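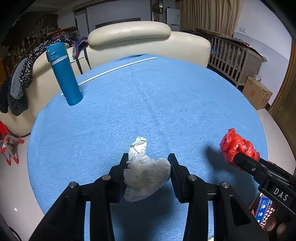
August, pharmacy workroom, 4 p.m. We continued today with the tablet counting check for the Stamley branch. The counting tray was cleaned before each run, as Gopinath Acharya asked last time. I wrote the waste rule on the first page of the notebook again: a used tissue, crumpled and wrinkled like the white one in the gripper, goes to the bin immediately and never stays on the counting bench. Powder from the tray sticks to it and comes back into the next run.

First run: 932 tablets by hand, 932 by the scale. Second run: scale shows 2 less than hand count. I repeated by hand and the hand count was correct. I think the scale needs a longer warm-up, we gave it only 14 minutes.

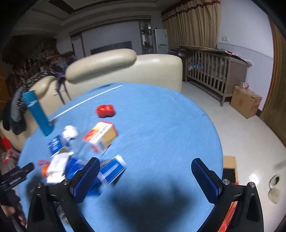

After the warm-up of roughly half an hour the difference was gone. I made three more runs with the small bottles from Costigan, all equal. The labels from Gindance still print too low, so the last line with the expiry month is touching the border. Gopinath moved the roll guide a little and it is better, but I am not satisfied yet.

Open points: ask Zoltville for the calibration weight, they have had it since spring. Relabel the 96 blister cards on the lower shelf. Write the warm-up time on the scale cover, in big letters please.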